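Four months with the Tremer cell simulator

I run the small packing side at Larkdale, where we box up hinges and drawer pulls for furniture shops, and since February we've been planning one automated station with the Tremer simulator. You draw your bench, drop in an arm, teach it your parts, and watch it work before you spend real money. I've used it nearly every day for 4 months now, so I figured I'd write up what it's like for somebody who came to this from the floor and had never touched 3D software (I still do my shift notes on paper!).

First, setup. The installer is fine, the license server is not. It dropped me twice in the first week, and the error message was just a number. Once you're in, though, the layout tools are a pleasure - you drag a bench, type the height, done. I had our whole corner built before lunch. The parts library is thin on packaging, so I made my own cartons, and that ate up an afternoon. 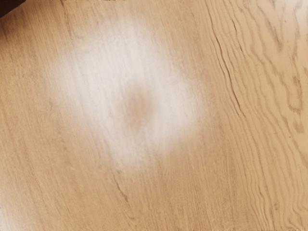
My biggest reason for liking the thing is what it did for our crew. We put it on the big monitor in the break room and let people poke holes in the plan, and boy, did they. Jinfeng Xie has packed on that line longer than I've worked here, and she went straight for the lighting. In the close view from overhead there's a big white glare patch on the tabletop with the wood grain nearly washed out toward the top and left of it, and she wanted to know how a camera was supposed to find a small shiny hinge in that. Good question! We moved two of the virtual lamps and put a matte mat on the shopping list. She now signs off on every layout before I send it anywhere, and she got a pay bump for it, which I fought for.

The jobs talk was harder. The station would take over the counting and bagging, 4,000 pieces on a normal day, and people wanted to know where that left them. Our plan is to move the two baggers to inspection and custom orders. One is thrilled, the other liked bagging because she could listen to her radio shows and be left alone, and I don't have a great answer for her yet. No software is going to give me one.

Gripes: the wood and metal surfaces look nice but there's no quick way to swap them for a plain gray, and I'd like that. Saving a layout with 200 parts in it takes forever. The manual reads like it was written for engineers. I also tried the Xiong package, which has better help pages but made me place every screw by hand - no thanks.

Would I buy it again? Yes, for a shop our size. Get the floor license, put it on the biggest screen you've got, and leave it running at break time. I'm taking one star off for that license server, and I'll put it back if they ever fix it.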